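Food and Hospitality Studies, Level 2
Handout 3: Laying, serving and clearing
Prepared by Sunita Bhardwaj

Welcome back, everyone, and thank you for the thoughtful questions after the last session. A good many of you asked why we spend so long on the table before we ever talk about the food, and I promised to set down a proper answer, so I hope you'll forgive me if I take the scenic route.

A guest meets the table first. They sit down, they look at what is in front of them, and long before anything arrives from the kitchen they have made up their minds about whether they are going to be looked after. Musa Nnaji, who taught me most of what I know when I was a junior at the Oakley, used to make us sit in every chair in the dining room before service. We thought it was a dreadful waste of time! I now do it everywhere I go, and I still find wobbly legs and draughts that way.

Space

Think of each place as a small territory. The guest needs elbow room, somewhere to rest a hand, and a clear route from plate to mouth that doesn't involve steering round a candlestick. Dishes for sharing belong where two people can reach them without standing up. On long tables this means repeating the same dish along the length, which makes more washing-up but a much happier party – you will remember the Kekine banquet we looked at, with 232 covers and the bread only at the far ends.

Plates and their shapes

Round plates forgive you. You can put one down slightly turned and few people will mind, unless it has a badge or a pattern with a clear top. Plates with corners are stricter, and a row of them shows every small twist, so line up the front edge with the edge of the table and then walk to the end and look back along the row. Do this before the glasses go on, please, or you will be moving everything twice.

Colour matters too, though I would not lose sleep over it. Pale food on a pale plate can look rather lonely, and a sprig of something green does wonders. 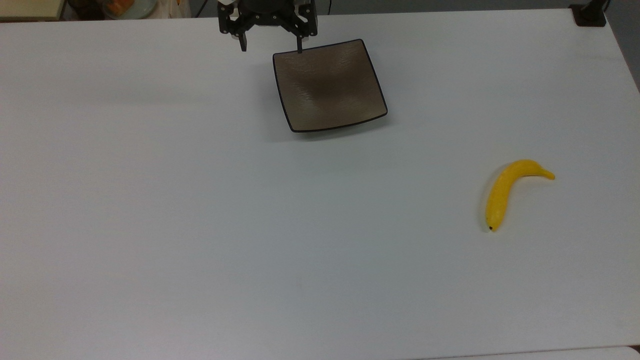

Fig. 1. Square serving plate on a white tabletop.

Carrying and clearing

Carry by the underside and the rim, with your thumb kept flat and well away from the food. Wait until the whole table has finished before you clear, unless a guest clearly wants their plate gone. Scrape and stack at the sideboard, never in front of people, however late it is and however much your feet ache.

For next time

Please read the Lina Najjar chapter on family-style service, and come with a sketch of a table for eight, showing where the shared dishes go. Pencil is fine – I am marking the thinking and shall be very kind about the drawing. Issa Khasawneh has spare copies of the chapter if yours has gone astray.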